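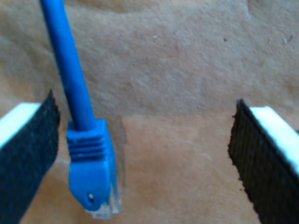
Patch lead hanging between the fingers, new pads on both sides. Plug sits closer to the left pad.

October. Lakevard cell, gripper end. Started 7:40, Javiera in from nine.

Carried over from last entry: plug insertion drifting left, grip fault coming up more and more on the blue leads. Counter on the Cimoleck box says 628 cycles since anyone logged touching the pads. No note of who did them or what tape they used. Please write it down, even one line.

Old pads off first. Left one peeled clean, right one left glue all over the white finger body. Scraped with the plastic card then alcohol wipes, four wipes for the right finger. Don't use the steel scraper, there's already a nick on the inner face from the last person (might have been me).

New pads cut from the Dalsgaard sheet, the fuzzy black stuff. Scissors make a ragged top edge. Tried a fresh blade on the second pair, not much better, fibres still pull out at the corner. Left it. Trimmed the longest hairs. Javiera reckons they will matter for the vision, I reckon they won't, she's probably right.

Pressed each pad on by hand and left it 15 minutes before closing on anything. The tape data sheet wants longer, no time.

Then centring. Hung a lead from above so the plug dangled between the open fingers and jogged in small steps. Cardboard down underneath so the blue and the clear plug both show up against something plain. The clear plastic is a pain, half the time you can only find the edge of it by the boot next to it. Use the boot ridges as the reference, not the tip of the plug. Wrote that on the tape on the monitor too.

First look: offset to the left. Had blamed the arm, then the mount, then the fingers. Checked closing with nothing in between: pads meet where they should. So the gripper is closing on its own centre and the offset is in the taught pose. Old pose was taught with the old pads, worn down, and nudged over by somebody to suit.

Retaught hang pose. Saved as hang_b. Did NOT overwrite hang_a, leave it until we've had a full run on b.

Things to remeber when teaching it again:
- lead hanging still, wait for the swing to stop
- fingers fully open
- teach from the boot
- save under a new letter

Coffee. Then the bench clearance.
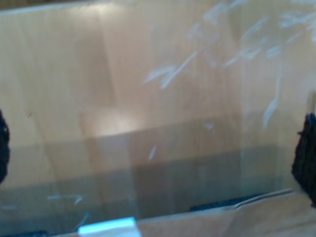 Wood top from the wrist camera, pads at either side, cardboard along the bottom. Scuffs are worst upper right.

Þórey asked about the marks on the top. She wants to know if we're dragging fingers across it. Went through the program line by line and the lowest taught point has clearance on paper. But the marks are there, one long diagonal one and a whole patch of white scuffing. No way to tell from looking whether they're old or new. So: pencilled a light border round the scuffed patch and put the month next to it. If something turns up outside the pencil we'll know it's recent.

Raised the floor limit in Cimoleck anyway. Costs nothing on this task. The place poses are all well over it.

Glare off the varnish or whatever is on that top is annoying too. Two bright spots with the overhead on. Turned the lamp toward the wall, better but you get shadow bands right where the cardboard goes. Javiera wants a matte mat over the lot. Agree, but the mat shifts, and then everything taught to the top is off by the mat thickness. Parked.

Wrist next. Kisus coupling, the one with the click when you rotate joint six past 90. Click has been there for ages, louder this week. Jogged it back and forth with the arm up high, hand on the plate, can feel it as well as hear it.

Worked through in this order:
1. E-stop in, power off at the box, tag on the switch
2. Checked both little screws on the flange ring with the short driver
3. Put a straightedge across the plate
4. Followed the cables back from the wrist by hand 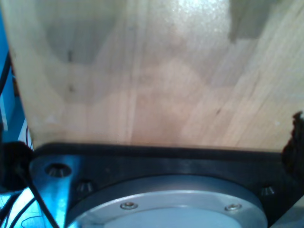
Screws were both snug, no movement. Straightedge fine, no rock. Left the countersunk holes in the plate alone for now, wrong driver in the kit for whatever is down in them.

Cables are my bet. The bundle crosses close to the flange and when six goes round it gets pulled tight and then slips. That's the click, I think. Javiera isn't convinced, she thinks bearing. Easy test: gave the bundle more slack at the last tie and rotated again. Quieter. Not gone. Second tie moved back a bit as well, quieter again. So cable is part of it at least.

Also put a soft sleeve over the stretch that rubs. It's not pretty. Thin red and white wires further back untouched, didn't want to open that up without the drawing. Þórey has the drawing?? Ask.

Power back on 13:20. Homed ok. Ran hang_b with 32 leads, slow speed. Two grip faults, both on leads with a bent latch cover so I'm not counting those against the pads. Insertion looked centred by eye. Not measured, callipers are in the other building.

Left for whoever is next:
- full speed run on hang_b, log the faults by lead not just the total
- pad corners, check for lifting, right finger first (glue residue)
- listen at joint six, both directions
- proper driver for the plate, then torque check
- order more Dalsgaard sheet, enough left for one more pair if you cut carefuly
- pencil border on the bench, don't wipe it off!!

Reset the pad counter to zero at 14:05. JT and me both saw it.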